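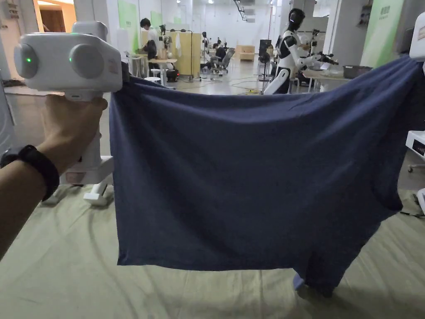
Progress report, second period
Plisteo Clothing Repair and Reuse Program
To: Raghda Mahasneh, Grants Office, Vidik Fund
From: Giang Mạc, program lead

Dear Raghda,

You asked for a shorter report than last time. I have taken out the section on the history of the button, which I am told was the problem.

Where we stand

The program took in 203 garments this period and sent 198 of them back out, either to the people who brought them or to the free rail at the Chu Street hall. Of the five still with us, four are waiting on zippers. The fifth is a wedding dress whose owner wants it turned into "something for work" and has not yet told us what the work is.

The proposal promised one repair evening a week. We have held one every Thursday except the week the boiler went, when Xuân Trịnh ran a session in her own kitchen for anyone willing to climb three flights with a bag of trousers. More people came than usually make it to the hall, where there are no stairs. I have no explanation and would rather not look for one.

Knitwear and jersey

T-shirts and sweatshirts are still most of what comes through the door. The proposal assumed people would bring us their good coats. They bring us the shirt they sleep in. Holes at the hem, holes under the arm, and that line of tiny holes at belt height that everyone blames on moths and which is nearly always the belt.

We have changed how we teach this. Yasuo Kinoshita used to start beginners on straight seams in cotton sheeting, a sensible method which sent most of them home with a very nice piece of sheeting. They now start on their own damaged shirt in the first half hour. The early stitches are terrible. People come back, though, partly to unpick them.

Ballpoint needles for the machines were not in the original budget. We bought them out of the thread line and have come in under on thread, because a retired tailor's family gave us three drawers of it, mostly brown. If you see a lot of brown topstitching in this neighborhood next winter, your money was well spent.

Training

Eleven people signed up for the longer course and eight finished. Two of the eight now take in paid hems at home, which we had hoped to see by the end of the second year. One of the three who left told us she had learned what she needed (pockets) and saw no reason to stay for collars. I found it hard to argue.

Thắng Quan has written up the course as a set of handouts. They are clear and short and contain one joke, on the page about bobbin tension, which I have let stand.

Money

Spending is at 99 percent of plan for the period. Before anyone at Vidik sends congratulations, I should say that this is luck. We overspent on machine servicing and underspent on publicity, the second mainly by forgetting to do any. The servicing bill was for the two older machines, both of which had been oiled by well-meaning people with cooking oil. There is now a sign.

We would like to move what is left of the publicity line into servicing for the coming period. The form for this is attached, and so is the form asking permission to submit the form.

Things that did not go well

The Plinum booking system. We were advised to use it, we used it, and it gave the same half hour to everybody who asked for one. We are back to a notebook on a string. The subscription runs to the end of February and will not be renewed.

The children's patch workshop was too long by an hour, and the glue was a mistake. The hall has been very decent about the floor.

We also said we would track how long repaired clothes stay in use. We sent out cards, and the ones that came back mostly said "still wearing it, thank you," which is lovely and can't be put in a chart. Xuân suggests phoning people after six months. We will try that, starting with the ones who seemed to like us.

Next period

Zippers, chiefly. Yasuo will run two sessions on them and has asked for a smaller group and a stronger lamp. We also plan to open the rail one morning a week for people who work evenings, and to get an answer about the wedding dress.

Receipts are in the usual envelope. The one that looks like a bus ticket is a bus ticket.

With thanks,
Giang Mạc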